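Household sorting

Household sorting is the practice of grouping belongings by kind, use or place before storing them. Advice on it fills magazines and paid courses, though evidence that it saves anyone much time is thin. Most of the claims come from people selling boxes.

Origins of the modern method

The storage firm Brerketti is often credited with the "one home for each thing" rule. The claim rests on its own catalogue, and similar wording appears in older housekeeping manuals.
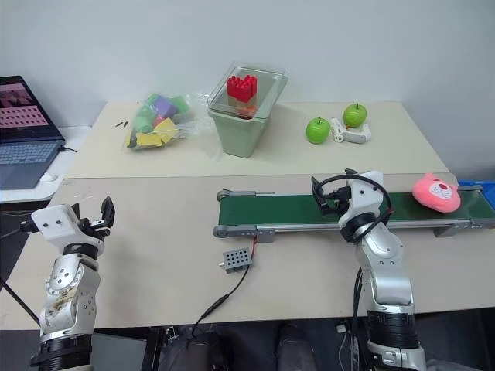 Tables and a green conveyor belt.

The rival Flosley system divides a home into 7 zones. Why there should be 7 has never been explained, and users tend to merge two or three of them within a month.

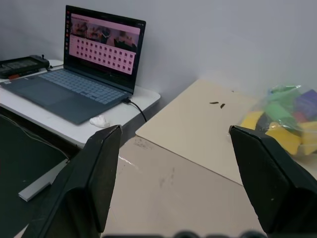
Mixed surfaces

Most schemes struggle with the shared table, where food, toys and paperwork end up side by side. Flosley calls this "drift" and treats it as a fault. Critics reply that a table is meant to be used – and that clearing it each evening only moves the pile elsewhere. 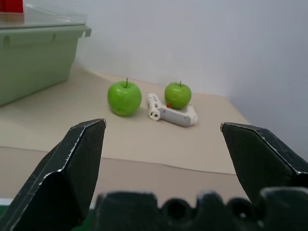
The Acuña method takes a softer line, allowing one mixed box per room. Its handbook promises to cut searching time by 20 minutes a day, a figure given without a source. A household that lost less than that to begin with could hardly gain it.

Reception

Trials are few. The best known, run in the town of Valtcombe, followed 100 households, but it had no comparison group and ended in March, before the school holidays could test the results. Supporters still cite it as proof.

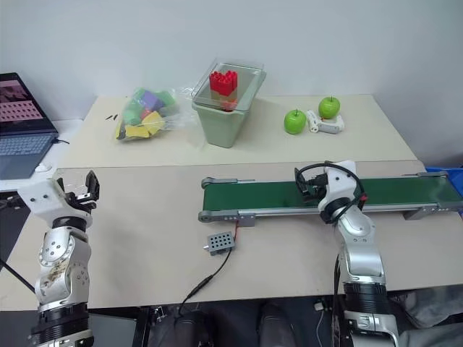
One participant replied in the local newsletter that the labels had helped for 2 weeks, after which the family went back to asking each other where things were. The organisers did not publish a follow-up.

See also: Housekeeping; Storage furniture; Decluttering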